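Casovano soft-tip gripper fingers: my go-to pair, with grumbles

19 Feb 2019

I've been swapping fingers on our small arm for most of the winter, and I promised Leidy Cuadros I'd write up the Casovano pair before I forgot which complaints belonged to which set. So here goes! For comparison I had the Flavero ones (the stiff, shiny ones everybody seems to start with) and a home-made pair that Henrik Haberkorn cast for me in September. Same arm, same wrist camera, same bench for all of them.

Fitting was easy. 4 screws, and the holes lined up first time, which I can't say for the Flavero set, where I ended up filing one slot and swearing at it. The Casovano instructions are a single folded sheet with drawings so tiny I had to borrow Socorro's reading glasses, but you hardly need them.

My test is dull and I'm sticking with it. I put out a mixed lot of bits (pegs, bottle tops, a sponge, a teaspoon, a dice) and let the arm pick and place each one, then start over. The Casovano pair did 1,287 picks before I stopped. The sponge and the bottle tops were no bother at all. The teaspoon was a pain with every set, but these lost it least often, and I think that's down to the bit of give at the tip. The Flavero fingers just pinged it across the room – twice into my tea!

Now the grumbles. They wear. The top edges go rough well before you'd like, and once they do, the outline the camera sees is ragged too. If you use the fingertips as a reference in the picture, as I do, you'll want to redo your set-up every so often. Mercedes Correa told me to do it every 1,000 picks and I ignored her, and then spent an evening wondering why everything was landing to the left. Sorry, Mercedes.

They're dark as well, nearly black, and I do like that. Against a pale tabletop you can pick the two tips out straight away, even with reflections on the surface. Henrik's pair were a milky white and my poor tracking script kept losing them.

Do get a mat if you care about your table. I didn't, and mine is covered in little scratches and scuffs.

Price is fair for a pair, less so for spares, which only come in packs of 10. I'd give them four stars out of five. The Abdelaziz controller I ran them with deserves its own write-up, and Yolanda Villca has asked to borrow it first, so that'll have to wait until she's done.

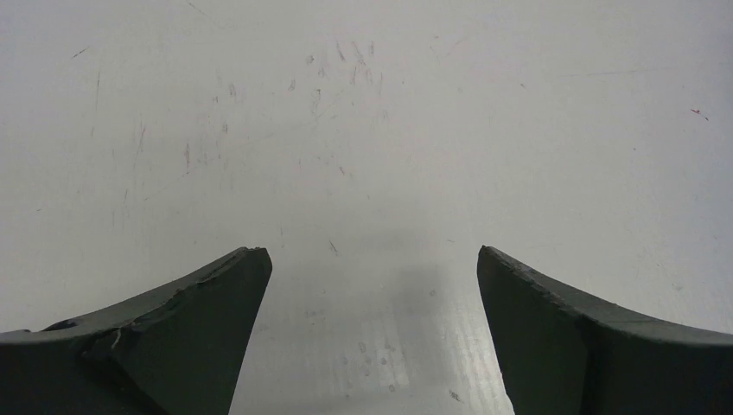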